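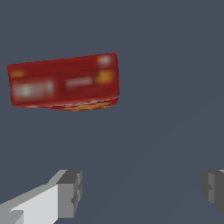 3.2 Collecting demonstrations by remote control

We wanted the teaching part of Privora to feel as natural as we could make it, and so we spent a good deal longer on this stage than we had first planned. Each operator sits at an ordinary desk with a hand controller and two views of the simulated workspace, one from beside the hand and one from farther back. Moving the controller moves the gripper, and a trigger under the index finger opens and closes the fingers. Everything else - the joint limits, the smoothing, the small corrections that keep the wrist from wandering - is handled by Temusia, our control layer, and the operator never has to think about it.

The task is a simple one to say out loud: bring the open hand over the box, come down, close, and lift. It is a harder one to show well. Our operators tended to rush the approach and then fuss over the last small stretch, and a policy trained on those early recordings picked up both habits faithfully. We came to ask for a short pause above the box before the final descent, with the fingers already spread and the hand turned to suit the carton. Figure 4 shows the arm above the box with its fingers open.

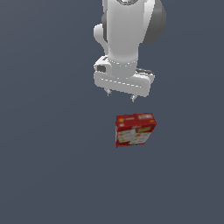

7 min read

Figure 4. The white arm over the red carton, fingers apart and not yet touching it. The background is left plain.

We recorded 2,000 demonstrations this way, and we kept the clumsy ones along with the graceful ones, as long as the box ended up lifted. Readers who know the Lukumay recordings will remember that those were trimmed quite strictly. We tried that too, and found that our policy then had very little idea what to do when it came in crooked. An operator who drifts to one side and patiently brings the hand back is giving a useful lesson, and we were glad to have it.

Box position and tilt were drawn afresh at the start of every attempt. Operators could restart whenever they liked, and restarted attempts were not saved.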